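Visit report: Nimis citrus packing house, Grandanau

The Nimis plant opens to the trade each January. We joined the morning tour at 7 a.m., when the first line starts. Fruit arrives in field bins, is drenched, and waits 12 hours before grading.

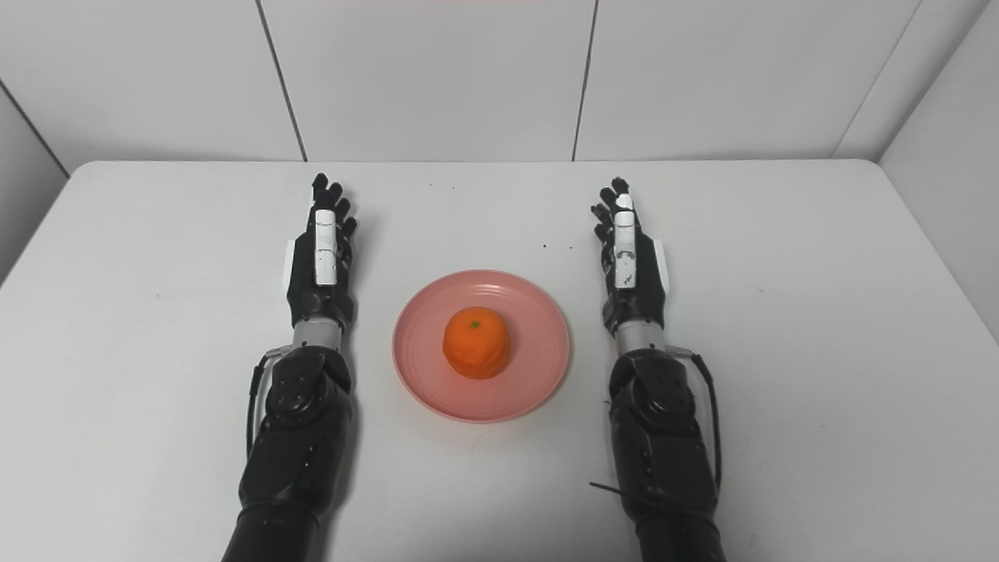
Mandarin on a pink plate, white table.

The sizer is a Takeda unit, installed two seasons ago. It sorts by diameter and surface color, and rejects go by belt to the juice contract. Nimis gave its throughput as roughly 700 crates per shift on the older line. The new line was stopped for a bearing change during our visit.

Cold storage is split into two rooms with separate compressors. Door seals on the north room had been replaced with a heavier grade. Humidity is logged at each pallet row, and the logs go to the Hotumton depot with the load.
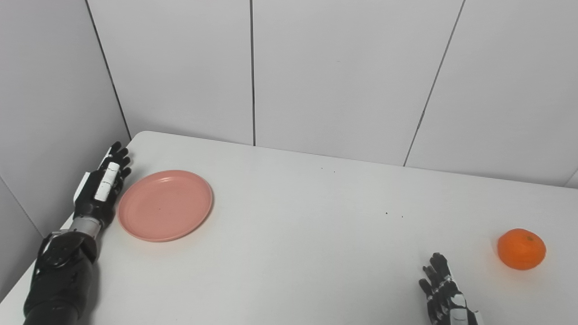 Plate at left, mandarin at right.

Waxing is optional and set by the buyer. Unwaxed lots carry a green tag and ship first. Lot 163, on the dock when we passed, was tagged green and bound for Hotumton.

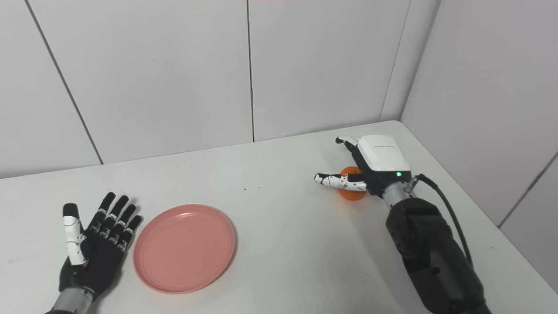 Packing & Storage Notes, Vol. 12, No. 7

Wash water is filtered and reused for the drench, then sent to a settling pond behind the plant. Parking is by the weighbridge. Closed shoes are required on the floor.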